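## What is a strike?

A trade union is a group of workers who speak up together. They might ask for better pay or safer machines.

If the bosses say no, members can vote. At the Paucar factory in Mollbridge, 142 people voted to strike and 37 voted against.

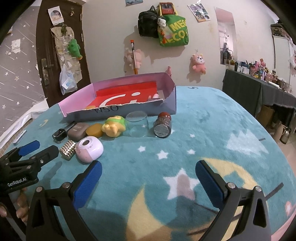

*Small things on a rug with a moon and stars.*

In a strike, people stop work for a while – and they usually aren't paid for it. Both sides keep talking until they agree. Then everyone goes back to work.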